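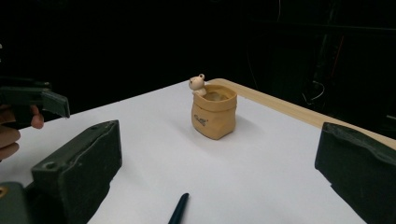 So the budget is in, and I only had to rewrite it four times! Regular readers (hello, both of you) will remember that in May I said I'd have our equipment list finished by the end of the month, and then went very quiet. Well, it's finished now.

The total comes to £3281, and I'd like it noted that my first version was a good deal higher. The big line is hand-held grippers. We've been getting by with two, and I've asked for one more pair of jaws plus a box of spare pads, which I'd left out completely until Henrique Pinheiro went through the list and asked what I was planning to do when the old ones wore down. Good question. I hadn't been planning anything. Pads went in at £237 for the year and I felt very grown up typing it.

I got quotes from Kollus and from Oberholzer. Kollus were cheaper on paper, but delivery was extra, the cables were extra, and the mounting screws were (I promise) a separate line with its own little handling fee. Oberholzer rolled the lot together and answered my email before lunch, so they've got the order. I did ask Grikley as well and I'm still waiting, so if you're reading this, Grikley, hello, too late.

Then there's the table. I'd put down £700 for a proper adjustable one and I was quite attached to it – it went up and down at the touch of a button! – but it was the first thing to go. We're keeping the wood-edged one with the white top, and the money has gone on lighting instead. The far side of the room is so dark past the table that I've been losing pens back there for weeks. Two decent lamps and a dimmer, and there's even a bit left over.

The bit I underestimated was things to pick up. You'd think objects would be the cheap part, and each one is, but they add up horribly. I went round the shops in Ernley with a list of 13 and came home with most of them and a sore arm. My favourite is still the little plant pot shaped like a crumpled paper bag, with a tiny cream bear looking over the rim. It's got curves, creases, a folded edge and two very small ears, so there's plenty to get wrong when you're trying to grip it. I've put in for a second one in case of accidents.

Next job is working out where to store everything. I've measured the cupboard twice and got two different answers, so I'll be having another go with a better tape measure before the boxes arrive.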